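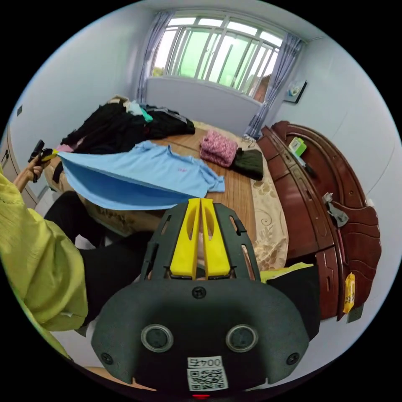 Seit Januar habe ich keine Kleidung mehr gekauft. Eine Ausnahme gab es, dazu komme ich weiter unten. Der Anlass war eine Zahl. Ich hatte zwischen den Jahren meine Kontoauszüge durchgesehen, eigentlich wegen der Steuer, und dabei alles zusammengerechnet, was nach Kleidung aussah: 1.163 Euro in zwölf Monaten. Ich hätte auf die Hälfte getippt. Bei mir im Schrank hing trotzdem nichts, von dem ich sagen konnte, dass ich es unbedingt gebraucht hatte. Getragen habe ich im Grunde immer dasselbe, ein weites Oberteil in Gelbgrün zur schwarzen Hose, und zwar an Bürotagen genauso wie am Wochenende. Der Rest lag herum, und in einem kleinen Schlafzimmer liegt er schnell auf dem Bett.

Jetzt ist Dezember, und ich schreibe auf, wie es gelaufen ist. Vorweg: Ich bin kein besonders disziplinierter Mensch und habe auch nichts gegen Mode. Wer gern einkauft, soll das tun. Bei mir war es nur so, dass ich gar nicht gern einkaufe. Ich habe abends auf dem Sofa bestellt, meistens nach neun, meistens nach einem schlechten Tag. Zwei Tage später kam ein Paket, über das ich mich schon nicht mehr richtig freute. Zurückgeschickt habe ich selten. Der Paketshop macht um 18 Uhr zu, und ich arbeite bis halb sechs am anderen Ende der Stadt.

Die Regeln habe ich mir auf einen Zettel geschrieben und innen an die Schranktür geklebt. Keine Oberbekleidung, keine Schuhe, keine Taschen. Unterwäsche und Strümpfe durften ersetzt werden, wenn etwas kaputt war. Geschenke waren erlaubt, aber ich durfte sie mir nicht wünschen. Gebraucht kaufen zählte auch als kaufen. Über den letzten Punkt habe ich am längsten nachgedacht. Viele, die so etwas machen, nehmen Secondhand aus. Ich kenne mich aber gut genug, um zu wissen, dass ich dann einfach die Plattform gewechselt hätte.

Die ersten Wochen waren leicht. Im Januar ist es kalt, man zieht drei Pullover übereinander und denkt nicht nach. Schwierig wurde es im März. Da kamen die Mails mit den Übergangsjacken, und ich habe tatsächlich eine in den Warenkorb gelegt, eine dunkelblaue von Van Rooij. Dort lag sie fünf Tage. Dann habe ich die Newsletter abbestellt, alle an einem Abend, das hat eine gute Stunde gedauert. Bei einem Händler musste ich dafür mein Passwort zurücksetzen. Rückblickend war das der wichtigste Schritt im ganzen Jahr. Ich hätte damit anfangen sollen.

Im April habe ich dann den Schrank komplett ausgeräumt. Das hatte ich vorher noch nie gemacht, ich hatte immer nur vorn umgeschichtet. Carola Tiedemann hat mir geholfen. Wir kennen uns aus der Ausbildung, und sie kann Dinge weglegen, ohne dass es weh tut. Ihre Methode ist denkbar einfach. Jedes Teil kommt einzeln auf eine glatte Fläche, wird ausgestrichen und angesehen. Hat es Löcher, Flecken, ausgeleierte Säume? Habe ich es im letzten Jahr getragen? Auf dem Stapel sieht alles gut aus. Einzeln ausgebreitet sieht man, dass der Kragen wellig ist und die Seitennaht nach vorn wandert.

Ich wollte zwischendurch aufhören. Gegen vier Uhr nachmittags hatten wir erst die Oberteile durch, und ich hatte zu drei schwarzen Langarmshirts jeweils eine eigene Begründung vorgetragen, warum sie sich unterscheiden. Sie unterscheiden sich nicht. Ich habe zwei davon weggegeben.
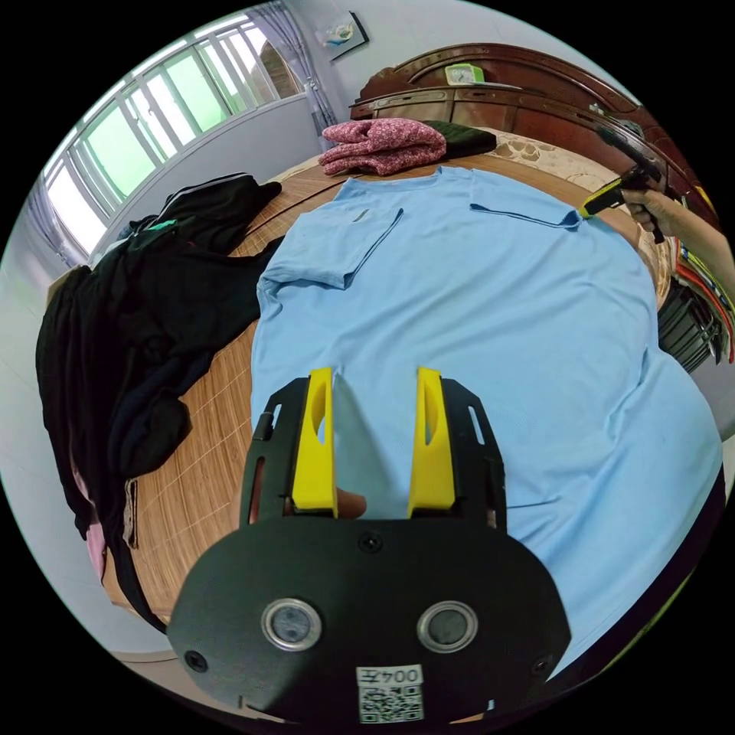
Am Ende blieben 39 Teile übrig, ohne Unterwäsche und Sportsachen. Vorher waren es mehr als 100, da hatten wir irgendwann aufgehört mitzuschreiben. Die aussortierten Sachen standen noch drei Wochen in Säcken im Flur, bevor ich sie weggebracht habe. Ich erwähne das, weil man in solchen Berichten immer nur liest, wie befreiend es ist. Bei mir standen erst einmal Säcke im Flur, und ich bin morgens darüber gestiegen.

Mit 39 Teilen kommt man gut zurecht. Man muss allerdings öfter waschen, und man merkt schneller, wenn etwas leidet. Ich habe in diesem Jahr mehr über Wäsche gelernt als in den zwanzig davor. T-Shirts wasche ich jetzt auf links und bei 30 Grad, und sie kommen nicht mehr in den Trockner. Den Weichspüler habe ich ganz weggelassen. Zum Trocknen streiche ich sie glatt, solange sie feucht sind, dann muss ich nicht bügeln. Ob die Shirts dadurch wirklich länger halten, weiß ich nach einem Jahr noch nicht. Sie sehen jedenfalls besser aus als früher.

Flicken konnte ich vorher überhaupt nicht. Meine Nachbarin Bimla Joshi hat mir gezeigt, wie man ein kleines Loch in Jersey schließt, ohne dass sich der Stoff zusammenzieht. Man nimmt einen dünnen Faden, arbeitet von der Rückseite und fasst nur die Maschen am Rand. Nicht fest anziehen. Mein erster Versuch sah aus wie eine Narbe, der vierte war in Ordnung. Eine Jeans habe ich am Oberschenkel verstärkt, von innen, mit einem Stück aus einer anderen Jeans. Das hält seit dem Sommer. Den Reißverschluss an der Winterjacke habe ich machen lassen, der hat mit Einbau 70 Euro gekostet. Das ist viel für einen Reißverschluss und wenig für eine Winterjacke.

Zur Ausnahme. Im August hat Gwenaël geheiratet, in der Bretagne, und auf der Einladung stand, dass man bitte nicht in Schwarz kommen soll. Ich besitze genau zwei Kleider, beide schwarz. Ich habe herumgefragt, ob mir jemand etwas leihen kann. Zinhle Ndlovu aus der Buchhaltung hat mir ein grünes Kleid mitgebracht, das an den Schultern zu schmal war, und von Carola passt mir grundsätzlich nichts, sie ist einen Kopf größer. Also habe ich ein Kleid gekauft. Ich habe zwei Wochen lang gesucht, es anprobiert, eine Nacht gewartet und bin dann noch einmal hingegangen. So langsam habe ich noch nie etwas gekauft. Ich habe es seitdem dreimal getragen, einmal davon mit Strickjacke ins Büro.

Was hat es gebracht? Geld natürlich, aber weniger, als ich dachte. Ein Teil davon ist woanders hingegangen. Im Mai hatte ich auf einmal sehr viele Bücher, im Juni dann Pflanzen. Offenbar will der Abend auf dem Sofa mit irgendetwas gefüllt werden. Ich habe inzwischen wieder angefangen, nach dem Essen eine Runde um den Block zu gehen, das hilft etwas. Bei Regen hilft es nicht.

Angenehm ist, dass ich morgens nicht mehr suche. Ich weiß, was da ist, und ich weiß auch, was davon in der Wäsche liegt. Im Büro hat in zwölf Monaten keiner bemerkt, dass ich immer dieselben Sachen trage. Ich habe im Herbst zwei Kolleginnen gefragt. Die eine meinte, ihr sei nur aufgefallen, dass ich öfter Farbe anhätte. Das stimmt sogar, die schwarzen Shirts sind ja weg.

Unangenehm war der Oktober. Ich hatte eine Phase, in der ich alles, was ich besaß, nicht mehr sehen konnte. Vor allem die graue Strickjacke. Ich habe sie für drei Wochen nach hinten gehängt und danach wieder hervorgeholt, da ging es wieder. Das würde ich jedem raten, der so etwas ausprobieren will: ein paar Sachen für eine Weile wegräumen und nicht alles gleichzeitig benutzen. Die Sommerkleidung liegt bei mir jetzt ohnehin ab Oktober in einer Kiste unter dem Bett, das schafft auch Platz.

Wie es im neuen Jahr weitergeht, habe ich noch nicht endgültig entschieden. Ein striktes Kaufverbot will ich nicht noch einmal. Meine Turnschuhe sind durch, die Sohle löst sich auf der rechten Seite, und der Schuster hat abgewinkt. Die werden im Januar ersetzt. Außerdem brauche ich eine zweite lange Hose für den Winter. Alles andere schreibe ich auf eine Liste und lasse es vier Wochen dort stehen. Auf der Liste steht bisher ein Gürtel.

Wer selbst so ein Jahr gemacht hat, kann mir gern in die Kommentare schreiben, wie es danach weiterging. Mich interessiert vor allem, ob der Schrank wieder voll geworden ist. Und falls jemand weiß, wie man Deoränder aus hellen Baumwollshirts bekommt: Zitronensäure habe ich probiert, Natron auch, beides mit mäßigem Erfolg.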